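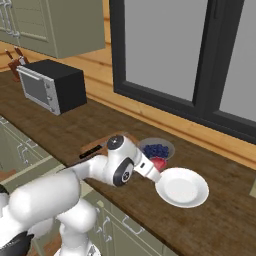
Food & Kitchen

1/ Right, I promised a few of you a proper thread on vanilla, so kettle on. I've been buying pods by post from a small importer called Jestasell since last December and I have Opinions.

2/ First thing: a good pod should bend. You want to be able to wind it round your finger like a bootlace without it cracking. The ones I used to get in those sad little glass tubes snapped like twigs, and I thought that was what vanilla was. I was a grown adult!

3/ The Jestasell ones come in a flat paper packet, 20 to a bundle, tied with string. They're dark and a bit oily and the whole hall smelled of custard before I'd even got the packet open. My postman commented.

4/ Yes, it's a lot of pods. I split the bundle with my sister and we still both had plenty left at Easter. Keep them in a jar with a tight lid, somewhere dark, and NOT in the fridge. I did the fridge once and they went hard and grew a white fuzz. (Little sparkly crystals are fine, by the way. Fuzz is not fine. Bin the fuzz.)

5/ Splitting them: lay the pod flat, hold the curly end, run the tip of a small knife down the middle, open it out and scrape with the BACK of the blade. If you use the sharp side you get bits of pod in your custard and someone will ask if it's a hair.

6/ Now the empty pods. Please don't throw them away, I will cry. Rinse them if they've been in milk, dry them on a plate by the window overnight, then push them into a jar of caster sugar. Top it up as you use it. Mine has been going for ages and it's the best thing in the cupboard.

7/ Someone asked about extract. I make my own now and it's so easy I feel a bit silly for ever paying for it. Six split pods, 300 ml of plain vodka, clean bottle, shake it when you remember. It looks like weak tea for weeks and you'll think you've done it wrong. You haven't. Leave it alone.

8/ I started using mine after 60 days and it was nice enough, but the bottle I forgot behind the flour was miles better. So if you're thinking of Christmas presents, start in summer – I say this every year and every year I start in November.
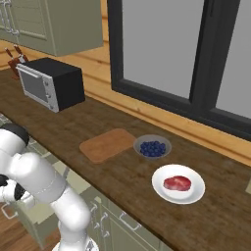
WHAT I'VE BEEN MAKING WITH IT

9/ Rice pudding, obviously. Pudding rice, whole milk, one pod, a spoon of the sugar from the jar, low oven, ignore it. I like the skin. My household does not like the skin, so I get all of the skin, and I see no problem with this arrangement.

10/ Roast plums! Halve them, cut side up, scatter of vanilla sugar, a splash of water, and tuck a used pod in among them. They go jammy and a bit sharp. Cold the next morning on yoghurt is even better than hot.

11/ Also had a go at a savoury one, which I know sounds odd. A few seeds in melted butter over parsnips. I was ready to hate it and I had seconds. Go very easy though – my first try had half a pod in it and tasted like a scented candle.

12/ What hasn't worked: tea. I wanted it to work so much. It just tasted like tea that had been stored next to a cake.

13/ A few of you mentioned the Codik paste as a cheaper way in. I've had a jar and it's decent for sponges and icing, where you'd never tell the difference. It's sweeter than you expect, so knock a bit of sugar off the recipe. For custard or ice cream I'd still go for a pod.

14/ And for anyone near Herstead, the refill shop there sells pods singly out of a big jar on the counter, so you can try one without committing to a bundle. Ask to see it bend. They're used to me by now.

15/ Replies are filling up with cardamom questions so I'll do that next. I've got a bag from Yeom to get through and 36 buns to make for the school fair, and I'm putting it in at least half of them. Send me your bun recipes please, the stickier the better x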